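**Sealing granite before the painters come – yes or no?**

**boyang_q**
Good evening to all. We bought our flat in January and the kitchen has a speckled granite worktop, which the previous owners fitted. I don't know if it was ever sealed. The painters start next week on the ceiling and I want to know two things. First, should I seal the stone before they come, or after? Second, is the sealer from Jedico worth the price? In the shop near me it costs double the other one.

I did the water test last night. I put a few drops near the sink and after five minutes there was a dark ring. Near the window, nothing at all. So one part drinks the water and the other does not, and this confuses me.

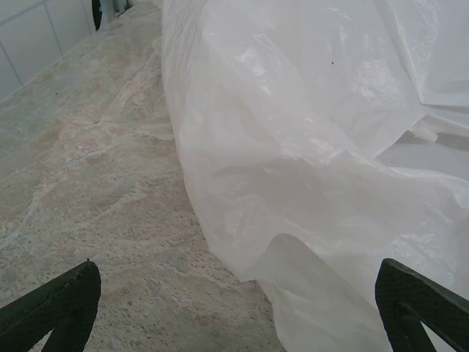

My wife thinks we should leave it alone until the kitchen is finished, and then do everything in one weekend. I am more afraid of stains. We cook with a lot of turmeric and soy sauce, and I have already one orange mark which I cannot remove with washing-up liquid.

**Adom_A**
Seal it after. Sealer needs to cure, and if you have dust from sanding in the air it will settle on the surface and stay there. Wait until the painters have gone, wash twice, leave it overnight, then seal.

The dark ring near the sink is normal. That part gets wiped ten times a day and the old sealer wears off there first.

**stonecold26**
Disagree with Adom. If it is drinking water now it will drink paint too. One splash of emulsion under a gap in the covering and you will be looking at it for years. I would do one thin coat now and a second one later. It is twenty minutes of work.

**Adom_A**
@stonecold26 Emulsion comes off granite with a plastic scraper and warm water. I have done it in three kitchens. Turmeric is a different story.

**yulan.duan**
For the orange mark: mix bicarbonate of soda with a little water to a thick paste, put it on the mark, cover with cling film and tape the edges. Leave it for 24 hours. I had to repeat it two times but it worked for me. Please don't use vinegar or lemon, even if your aunt tells you so.

About Jedico I cannot say. I use the cheap one and do it every year in spring.

**stonecold26**
Bicarb paste is fine, agreed. But test it in a corner first, some dark stones go dull.

**boyang_q**
Thank you, this is very helpful. I will try the paste tonight. I am still not decided about the thin coat – is there any harm if the second coat comes a month later and is from another brand?

**Adom_A**
Check that both are water-based or both solvent-based. If you don't know what is under it, choose one tin and stay with it.

**yulan.duan**
And open the window. The solvent one gave me a headache for the whole evening.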